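Ticket: Paper-fold policy stalls at the crease when trained on wrist view only
Project: Mullia
Opened by: Sunil Sivakumar
Assigned to: Huia Trevaskis
Status: open, fix in testing

Sunil, 9:40
Policy trained on the full April set (975 demos) reaches the sheet fine, closes on the edge, lifts, and then just hangs there. No error, no joint limit, gripper still reporting closed. It sits until the episode times out. Happened on 9 of 12 rollouts this morning. Logs are in the Plilto folder under fold_stall.

Huia, 10:05
Oh, I've been hoping one of these would show up! Can you check whether the predicted actions go to zero, or whether they're fighting each other? Those look the same from across the room and they're very different problems.

Sunil, 10:30
Plotted it. They go to zero. Well, tiny wobble, then zero. All 9 stalls begin once the flap is up in front of the camera.

Huia, 10:50
Great, that helps a lot. My guess is it learned the pauses. When people teleoperate this task they lift the flap, stop, have a think about where the crease should go, and carry on. The wrist view barely changes during that stop, so the model sees a pile of near-identical frames labeled "don't move". With one frame of history it has no way to know it has waited long enough.

Try this:
1. Run the Tanasarn filter over the demos and drop frames where the commanded motion is under threshold. Leave the gripper open/close frames alone, even if the arm is still.
2. Retrain with 2 frames of history, spaced apart, not back to back.
3. Same seeds, same 12 starting positions.

Sunil, 11:15
Filter is running. While I was in there I pulled up frames from the lift to see what the model gets to work with.
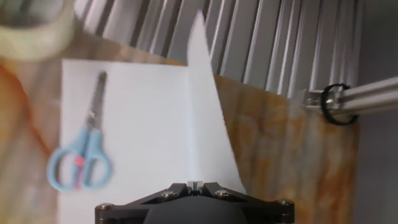
The fingertips are right under the flap at this point, so I don't think the grasp is the problem. What worries me more is how much of the view is standing paper. If the policy is judging progress from the flat part of the sheet, it loses a good piece of it as soon as the flap goes up. Could the pauses and the blocked view both be doing this?

Huia, 11:25
Could well be both, and I love that we can separate them. Train one with the filter only, one with history only, one with both. If filter-only fixes it, the view was never the main thing. Please leave the scissors and tape in for all of them, I don't want the clutter changing between runs.

Sunil, 3:50
First result, filter only: 2 stalls out of 12. Down from 9! The folds that finish are a bit hasty and the crease lands off the midline, but it moves through the lift like it means it. History-only is training now. The combined one goes on after that.

Huia, 4:05
That is a lovely drop for one preprocessing step. Don't close this yet, 12 rollouts is small and I'd like to see the other two before we write anything up. Also please note the threshold you used in the config, the Fuler people will ask.

Sunil, 4:10
Noted in the config. Keeping this open.

3 comments hidden
Shares: 2

Related tickets
Gripper reports closed with no paper between fingers
Tanasarn filter drops release frames on short demos
Plilto upload hangs on large log folders
Crease offset metric: which edge do we measure from?
Mullia: add frame spacing option to history loader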